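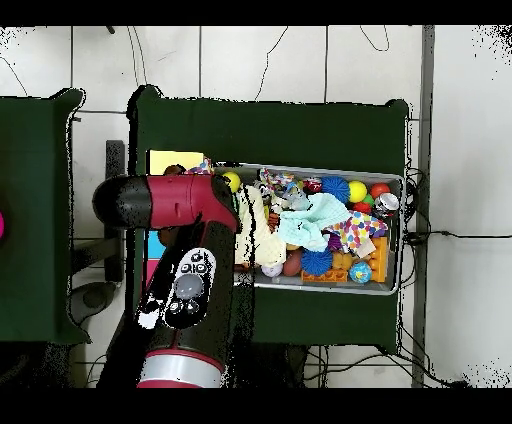

Sorting table at Hidley, one gray tray full and ready to be gone through.

Hi Marlies,

I owe you an update before 30th June, so here goes, and sorry in advance if I ramble. You asked for "the real picture and no brochure talk," and I took you at your word!

First, the room. The back room at Hidley is ours now and it's finally usable. The green table stays out all week, and everything that comes in through the toy and linen exchange crosses it before it goes anywhere else. Back in February we were still doing this on the floor, which my knees remember very well. We bought the shelving out of your grant (Fu found it secondhand, so we came in under on that line) and I've put the difference toward bins with lids.

Now, the trays. People drop things off mixed, and I've stopped fighting it. The one in the photo is pretty typical: balls in yellow, red and green, a blue spiky sensory ball, a light blue towel and a cream cloth all rumpled in together, some patterned fabric, and a silver drink can on its side at the end. Drink cans go straight to recycling. The spiky balls go out again faster than anything else we have, so if you know anyone with a cupboard full of them, please send them my way.

Ava worked out the order we go through a tray in, and it's made a big difference. Cloth comes off the top first and goes in the wash pile, then balls and small toys go to the wipe-down tub, then whatever's left gets looked at one piece at a time. Before that we were lifting the same towel five times to see what was under it. We keep a sheet of paper by the tray for notes on anything torn or missing a part, and Ustar (the laundry place down the road) takes the fabric once a week at a price I'm still a bit amazed by.

Numbers, which I know you need for your form:

Items sorted since the grant started: 3521
Families signed up to borrow: 85
Boxes waiting to be sorted: roughly 40
Trays set aside for the sensory kits: 2

The waiting boxes are the part I'm least happy with. We got a big delivery when a daycare closed and I said yes to all of it without thinking about where it would live — my fault entirely. It's stacked along the wall by the sink, and we're working through it whenever there's a free hour. I'd like to have it cleared before the schools start back, but I'm not promising.

Money is fine. Laundry is running a little over what I budgeted and shelving is under, so it evens out. The one thing I'd like to change is the line for printed labels. We tried them on the bins and they peel off as soon as anything damp goes near them. Could I move what's left there over to laundry? It isn't a lot, and I'll send you the receipts either way.

Next up is the sensory kits. Each one gets a few balls with different textures, a soft cloth and a small bag to carry it all in. Fu is sewing the bags from the patterned fabric that's too worn to lend out, and the first few look great.

Come by if you're out this way! The kettle's on the shelf behind the door and the table is nearly always busy.

Talk soon, and let me know about the labels.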